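Visit report: the Rastogi shared workshop at Stuvus

11 Jun 2023

The workshop occupies the ground floor of a former dye store, a short walk uphill from the bus stop at Stuvus. Visitors come in through the yard. The front door is used for deliveries and was blocked by a pallet of aluminium profile when I arrived.

I went to see one build in particular. A small group of members has been putting together a two-arm suturing rig, called Elon after the cat that used to sleep in the stores, and the open day was the first chance for outsiders to look at it. The group is mostly made up of people who repair instruments or write control software for a living. The rig is for bench work on tissue only and has no medical purpose. This is stated on a card by the bench, on the workshop's web page and again on the form visitors sign.

The frame is welded box section bolted to a concrete plinth. The plinth was poured in December, and the group waited until it had cured before mounting anything. An earlier version stood on a steel table, and the tool tips shook whenever the lathe next door was running. With the plinth they report no visible movement at the tip under the same conditions. I asked whether this had been measured and was shown a plot taken with a dial gauge on the left arm. The right arm has not been done.

Each arm carries a rigid instrument shaft with a cable-driven wrist at the end. The instruments were bought as used stock and the drive units behind them were made in the workshop. Each unit has four small motors, one per cable pair, with a spring tensioner that can be reached by removing two screws. The first design needed eleven screws out before anything could be adjusted, and the old covers are kept in a box under the bench.

Cable life is the main running cost. The group replaces a set after 1000 cycles of the jaws whether or not it shows wear. One set was left on as a test and parted at 3094. The log for that run is pinned to the wall and is more useful than most of the published material I have read on the subject, as it gives the tension every 100 cycles and notes each time the motor current was changed.

The day's work was a row of interrupted stitches along a straight cut. Each stitch is placed, tied and trimmed before the next is begun. The operator sits at a separate desk with a pair of handles and a screen, and the control box scales the hand movement down before it reaches the arms. The scaling can be altered with a foot switch, although the switch was disconnected for the open day. 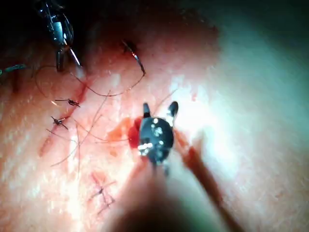 Needle handling takes up more of the operating time than the knots do. A curved needle has to follow its own arc, and if the wrist lags behind the command the needle drags sideways and enlarges the hole. The software therefore limits the speed of the wrist roll to whatever the slowest cable pair can manage. Operators dislike this at first. The limit can be raised in the settings file, and two earlier sets of cables were lost by people who raised it.

There is no force feedback in the handles. Tension on the thread has to be judged by eye, from the way the tissue draws together and from how straight the thread lies. The group did try strain gauges on the instrument shafts, but the readings changed with shaft angle and with the heat of the lamp, and the gauges were taken off again. They now have a cheaper plan using motor current, which I was told is nearly ready. The traces I saw were noisy, and I would want to see it work on a slow pull before believing it.

Lighting was the weakest part of the build. The lamp is a single strong source close to the work, and moist tissue throws a good deal of it straight back. In the brightest area surface detail is lost altogether, while the edges fall off into shadow. A polarising sheet has been ordered from Bollis. I suggested two weaker lamps at a low angle, which someone had already tried, apparently with worse shadows from the instruments. I did not see that arrangement and cannot comment on it.

The cutting and tying routine is written out on a sheet above the operator's desk. It is worth copying for anyone attempting something similar:

Park the instrument that is not in use clear of the thread.
Pull the thread through until the short end is the length of the jaw.
Two turns, then one, then one the other way.
Trim both ends. Do not trim with the needle still in view of the cutting jaws.
Take loose strands off the tissue before the next stitch.

The last line is evidently the hardest to keep to. Fine dark strands were lying over the surface between the cut and the instruments, and an operator looking at a flat screen has some difficulty telling a live thread from a discarded one. A coloured thread would help. The group has a reel of it but prefers to use up the dark stock first.
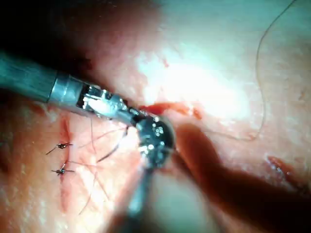 Rastogi Workshop Visits

A second difficulty is the meeting of the two instruments. Neither arm knows where the other one is. Each is calibrated to its own base, and the bases are related by a single measurement made with a steel rule and a square. The operator corrects the error by eye without much trouble, but it rules out any automatic movement in which the tips have to come together. A calibration plate with machined dimples is being made on the workshop's mill. When it is finished, each tip will be driven into the same set of dimples in turn and the offset worked out from that.

The software runs on an ordinary desktop computer with a separate board for the motors. The loop between them runs at 2000 cycles a second. If the board hears nothing from the computer for ten of these it holds position, and after a longer gap it releases the brakes on the drive units so that the instruments can be lifted away by hand. I questioned the second step. The group's view is that on a bench it is better to be able to free a jammed tool at once, and they accept that other uses would call for something different.

There are two stop buttons, one at the desk and one on the plinth. Both cut the motor supply directly and do not go through the computer. The wiring is tidy and labelled at both ends, and the drawings matched it in the places I checked.

Tissue is bought in from a butcher and kept in its own refrigerator. Gloves are worn at the bench, and the instruments go through an enzyme bath and a rinse at the end of each session. Corrosion in the wrist pins has been a problem with the older tools. A drop of instrument oil after drying has slowed it down, and the group now keeps a drying rack with the jaws pointing upwards.

The rest of the building can be seen in half an hour. There is a good small mill, two lathes, a laser cutter that was out of service, and an electronics room with better ventilation than I have at work. Tea was available in the yard.

Practical notes for other visitors: the step at the yard entrance is high, the bench area is kept cold, and only four people are let in behind the rail at a time. Drawings for the drive unit can be had on request in paper form. The control software is not yet released. The next open day will be announced on the workshop's page once the calibration plate has been fitted.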